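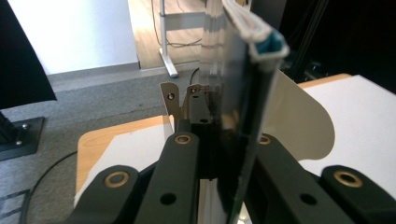
Phyllis Mellor doesn't think a machine will be doing her chores anytime soon, and she has watched plenty of them try. She spent 6 months looking at grippers for Nondside, a packaging shop, and came away with a short list of things they could hold and a much longer one of things she wouldn't hand them.

Clear plastic is on the second list. "It folds on you, it slides, it shines," she said. "My hands figure that out before I do. I haven't seen software that does."

The Plirnex salesman told her the company had 3,000 recorded grasps to learn from. She asked how many were of film. He said he would get back to her. That was in October.

Is she being unfair? "Maybe. Tikkanen's unit stacked boxes fine. But boxes are easy, and I have people for boxes."

What about at home? She laughed. "Let it fold 50 shirts with no one standing there. Then put the trash bag in the can, the right way up. I'll wait."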